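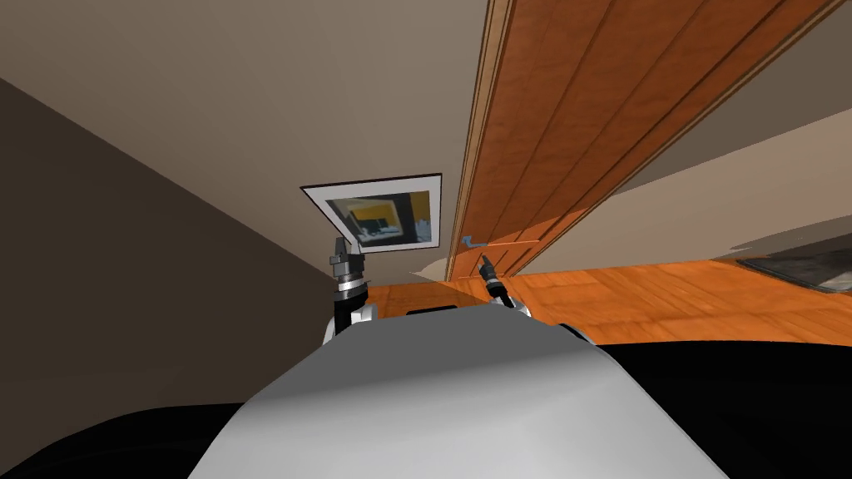

Zsolt Bozsik

Setting up the two-arm model in sim before we touch the real unit at Endley. Head camera is mounted per the drawing and rolled to match the bracket. Both arms are at the ready pose, grippers up, door and lever handle ahead.

Problem is the lower part of the view. The torso shell takes up a big slice of the middle, and I get solid black on both sides of it with no texture at all. Floor renders fine above that. Near clip is at 2 cm. Is the black geometry or a render fault?

----

Kibet Muriithi

Could be the inside of a housing. If the camera origin sits behind a shell surface you'll get untextured black with a curved boundary, and yours follows the torso on the right. Hide the visual meshes link by link and see which one clears it.

----

Fabrice Carré

I'd look at the roll first. The wall, door and floor are all on a steep diagonal. Are you sure the bracket is rolled that far? We had a Plunden head where the drawing gave the angle about the optical axis and the importer applied it about the link axis. Cost us a Tuesday.

----

Zsolt Bozsik

Roll is intentional, checked against the bracket drawing. I'll go through the meshes.

----

Mwangi Temba

Disagree with moving anything yet. If the real camera sees that much torso, the sim should too. Mask it downstream. We run a static mask on the Ostholm cell and it's been fine for 2,000 cycles.

----

Kibet Muriithi

A static mask is fine for the torso. It doesn't fix black areas that the real camera won't see. You'd be masking floor you need for the approach to the door.

----

Mwangi Temba

Fair enough on the black. I still wouldn't shift the camera to get a nicer picture.

----

Zsolt Bozsik

Found it. Hid 13 visual meshes in turn and the black went with the head cover. The camera origin was inside it. The cover's mesh was exported with its origin at the neck flange, so it sat 152 mm out along the head axis. Corrected the offset in the model file, left the camera alone. Black is gone both sides, torso still in view as expected.

----

Salim Massawe

Check the collision mesh as well. It's usually a separate entry with its own origin, and fixing the visual one won't touch it. Wrong offset there and the planner will refuse arm poses near the head for no visible reason.

----

Zsolt Bozsik

Same offset, same error. Fixed, thanks. Fabrice, I'll put a level on the bracket when I'm at Endley and post the roll figure.

----

Fabrice Carré

Please do. I still think it's too much.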